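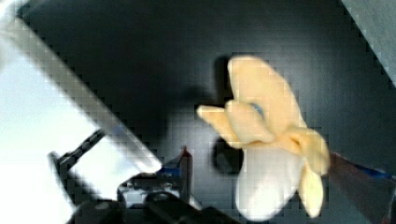 Grippers are the line most often left out of a first automation budget. The arm gets priced, the controller gets priced, and the part that touches the product is entered as an accessory. At Hladun, a packing firm that handles soft toys for several sellers, the first plan set aside 3 percent of the total for grippers. Ihor Lysenko, who drew it up, had worked from the catalog for rigid parts. A pale yellow toy with rounded lobes, something between a flower and a starfish, has few flat faces to close on, and its folds give the fingers a different surface at every angle. The revised plan moved the figure to 79 hours of trial work before any purchase order was signed.

Trial time is cheap compared with a wrong order. Annapurna Mudaliar, purchasing lead at Edeveck, asks suppliers for a loan period of 40 days and a written list of the items to be tested. The list at Hladun ran to 122 products, sorted by firmness and outline. Color was left off at first and added in May, when the vision supplier asked for it. Pale goods under strong light lose surface detail in a small wrist camera, and the cost of better lighting belongs in the same quote as the camera.

Spare parts need their own line. Finger pads wear, cables near the wrist flex with every cycle, and fasteners work loose. Melaniia Stasiv, who runs maintenance at Nakel, budgets for two full sets of fingers per arm and keeps one mounted on a plate, ready to swap. She also asks for the price of a single pad. Some vendors sell only the complete gripper — a detail that tends to surface after the warranty ends.

Floor space, guarding and training follow the usual rules and can be estimated from the arm's data sheet. Gripper costs cannot. Lysenko now holds that line open until the trial report is in, and the finance office at Hladun has agreed to approve it separately.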